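Contrôle des chambres, résidence Magesa, octobre
Chambre 118, passage de 22 h, fiche remplie par Hina Talpur

Détecteur de fumée : conforme, testé deux fois (il sonne fort, pardon aux voisins !).
Fenêtre : conforme, mais la poignée tourne un peu dans le vide, j'ai prévenu Hamisi Ondieki.
Multiprise près du bureau : à remplacer, demande 466 envoyée.
Radiateur : conforme, bien dégagé, merci d'avoir pensé à reculer la chaise.
Lit et couchage : à revoir. Le couchage est en bon état, seulement il y a beaucoup de petites affaires posées dessus, et j'aimerais bien qu'elles trouvent une étagère avant demain soir.
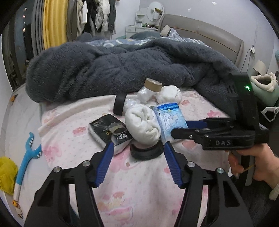
Ch. 118, le lit : serviette roulée, mouchoirs, ruban adhésif brun, couverture grise en tas.

Les peluches peuvent rester, bien sûr.
Nouveau passage avec Glenys Bloxham demain à 17 h.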